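Nilico ERP Cutover – Pre-Migration Readiness Checklist
Site: Hamusgate finance and supply systems
Target: Nurkelance hosted environment
Checked on: 2025-08-26
Result: Conditional pass, 3 items open

Scope

This list covers the database, the application tier and the connected systems. Desktop clients are on a separate list. Items marked OPEN must be closed before the cutover window is confirmed.

1. Backups and restore

1.1 Full database backup completed and copied off site – PASS
1.2 Restore test on a clean server – PASS
Comment: The restore finished inside the window. Two index rebuilds had to be started by hand. Add them to the run script.
1.3 Backup encryption keys stored apart from the backups – PASS
1.4 Old backup jobs turned off on the retired server – OPEN
Comment: The nightly job still runs and writes to a share that will be removed. Turn it off and keep the last good copy until the month closes.

2. Access and accounts

2.1 Shared administrator logins removed – PASS
2.2 User roles reviewed by department leads – PASS
Comment: 153 accounts reviewed. 77 had rights left over from earlier jobs and were cut back. Purchasing asked for one exception, which is noted in the access log and expires at year end.
2.3 Leavers disabled within one working day – PASS
2.4 Service account passwords changed after the July test – OPEN
Comment: The account used by the Nava warehouse link was missed. It cannot be changed during the day without stopping the pick lists. Do it after the evening shift.

3. Customizations and interfaces

3.1 List of custom reports agreed – PASS
Comment: Finance dropped the old aging report. The aged debt screen covers the same ground.
3.2 Bank file transfer tested end to end – PASS
3.3 Nava warehouse link tested with live volumes – PASS
Comment: Slow on the first run, normal on the second. The queue size was left at the default setting.
3.4 Tax tables match the current production copy – PASS
3.5 Printing of checks and pick lists – OPEN
Comment: Checks print correctly. Pick lists lose the last column on the older printers. The vendor has the ticket.

4. Network and hosting

4.1 Primary and standby lines up – PASS
4.2 Failover test – PASS
Comment: Users were logged out once and could sign back in. Warn the help desk before the next test.
4.3 Firewall rules limited to named addresses – PASS
4.4 Monitoring alerts reach the on-call phone – PASS
Comment: Disk space alerts came through twice. Remove the duplicate rule.

5. Cutover and rollback

5.1 Written rollback plan with a decision time – PASS
5.2 Order freeze agreed with sales – PASS
Comment: Sales wanted a shorter freeze. Left as planned – the stock balance has to be taken with no open shipments.
5.3 Read-only access to the old system kept for 7 years – PASS
5.4 Contact sheet printed and posted – PASS
Comment: Keep a paper copy at the help desk. The shared drive will be offline for part of the night.

Follow-up

Items 1.4, 2.4 and 3.5 go back to their owners. Send proof of closure as a log extract or a screenshot, with the item number in the subject line. A note saying "done" will not be accepted. Items 1.2 and 4.4 stay marked as passed, but the comments need to be cleared before the next review.

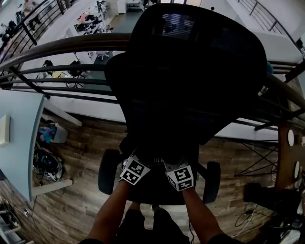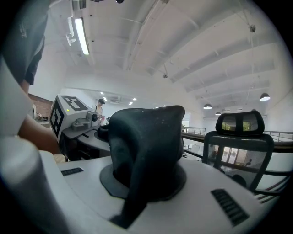
Office chair at the balcony railing (first photo); gray housing with slotted grilles (second photo).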